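Merkside runners finish autumn with league bronze

29/11/2018
By Tirta Mangundap

The Merkside cross country teams closed their autumn season at Zusley Park with a third place for the women and a sixth for the men, the best combined result the club has had since it moved up a division.

The women were in second until the last lap. Zusley's pack came through on the long hill behind the boathouse and took three places in as many minutes, and Merkside could not get them back on the flat. Szu-yu Liu was first home for the club in fourth overall, her highest finish in a league race. She had been 23rd on the same course a year earlier.

"I went out slower this time," Liu said. "Last year I was finished by the hill. This year I still had something left when we got to the top, and I could see people coming back to me."

The men had a harder afternoon. Two of their usual scorers were out with calf injuries and a third dropped out at halfway after turning an ankle near the stream crossing. The six who finished were close together, and that kept the team ahead of Tseng Harriers by four points. Tseng had beaten them in both of the earlier fixtures.
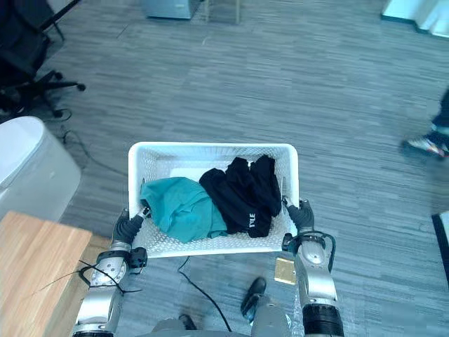

CLUB NEWS

Track training starts again after the break, with the first sessions given over to the 1000 and 2000 metres time trials. Everyone who wants to be considered for the indoor team should run at least one of them. Times from road races will not be accepted this year – the coaches had too many arguments over short courses last winter.

The indoor squad will be smaller than before. Entry fees have gone up and the coach to the Plutora Arena now costs more than the club can cover in full, so runners will be asked to pay part of the fare. Anyone who would find that difficult should speak to one of the coaches in private.

The August sponsored relay raised £1359 after costs. Most of it has gone on new spikes for the juniors and a replacement timing clock, and what is left will be put towards the spring training weekend. The old clock is still in the equipment shed if another club can use it for parts.

Club vests are back in stock in all adult sizes. Junior sizes have been delayed and are now expected after the new year. Vests on loan from the league races should be returned washed, with the safety pins taken out.

The league presentation evening will be held at the Zusley clubhouse. Tickets are available from team captains, and the women's team will collect their medals before the meal.

Recent items
Junior squad wins at Zusley relays
Calf injuries: when to rest and when to run
New start times for winter hill sessions
Men's team falls short against Tseng

Last updated: one day after publication, with corrected men's team score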